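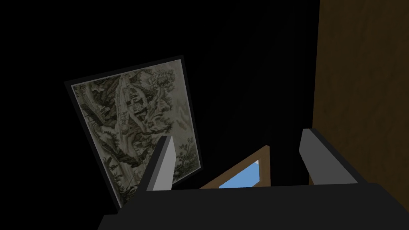
*Computer rendering of a framed landscape in the style of a traditional East Asian ink painting.*

# Link reclamation

**Link reclamation** is a practice in search engine optimization in which the operator of a website recovers inbound links that have stopped working or that never pointed to the correct address. It is usually treated as a branch of link building, although it differs from most forms of link building in that the links concerned were already given, or were intended to be given, by the linking site. The term also covers the conversion of unlinked mentions, in which a name is cited in text without a hyperlink. Some writers treat that activity as a separate discipline.

## Background

Inbound links have been used by search engines as a signal of relevance since the late 1990s. Links decay over time as pages are renamed, domains lapse and publishing systems are replaced. When a linked page returns a "not found" response, visitors following the link reach an error page, and the value that a search engine might have assigned to the destination is generally lost.

Interest in the practice grew as search engines began to penalize purchased links and large-scale link exchanges. Site owners who had relied on such methods looked for alternatives that carried less risk, and the recovery of existing links was widely recommended in trade publications and at industry meetings.

## Causes of link loss

Lost links are commonly sorted by the party responsible for the loss.

- **Destination errors** occur when the receiving site moves or deletes a page without a redirect. They are most frequent after a redesign or a change of domain.
- **Source errors** occur when the linking site mistypes an address, removes a passage or takes down the page that carried the link.
- **Attribute changes** occur when a link remains visible but is altered by the addition of a "nofollow" value, or is routed through a script that search engines do not follow.
- **Substitution** occurs when an editor replaces one link with another, often to a newer or more detailed page on the same subject.

Destination errors can be corrected by the receiving site alone. The remaining types require the cooperation of the linking site.

## Method

A reclamation project normally begins with an inventory of inbound links, drawn from server logs, webmaster tools and one or more commercial link indexes. Because each index covers a different part of the web, the lists are merged and duplicates are removed. Each destination address is then requested, and its response code is recorded.

Addresses that return an error are matched to the closest current page and redirected with a permanent (301) redirect. Redirecting every missing address to the home page is discouraged. Search engines may treat such redirects as errors, and visitors rarely find what they were seeking.

Where the fault lies with the source, the site owner writes to the editor or webmaster concerned. Messages of this type are usually short and identify the page, the faulty address and the suggested correction. A second message may be sent if the first receives no reply. Further messages are generally regarded as poor practice.

## Example

A frequently discussed case is that of Gralska, a retailer of kitchen goods, which moved its catalog to a new publishing system in December. The move changed the address of every product page, and redirects were prepared only for items then in stock. A later audit by the consulting firm Norðdahl identified 1754 inbound links leading to discontinued items and retired buying guides.

Redirects were added for most of these addresses over a period of 12 days. The firm also contacted 23 publications whose links contained typing errors, and 20 of them made the requested correction. The account of the project, written by Nesrin Aydoğan and published on 2018-02-24, did not attribute later changes in traffic to the redirects alone, noting that the retailer had shortened its page loading times during the same period.

## Tools

Link reclamation may be carried out with a crawler and a spreadsheet. Dedicated products include Rolier, which compares successive link inventories and reports differences, and Brarstead, a monitoring service that alerts site owners when a link is removed or its attributes change. Both rely on their own indexes and may report links as lost when a page was temporarily unavailable.

## Criticism

The consultant Chalerm Nilsuwan has argued that the benefits of the practice are overstated for older sites, where many broken links sit on pages that receive no visitors. He recommends that inventories be sorted by referral traffic before any outreach begins. Editors have also objected to the volume of correction requests they receive, in particular those that ask for a link to be added to an article in which a company is named only in passing.

## See also

- Canonical link element
- Link rot
- URL redirection
- Web archiving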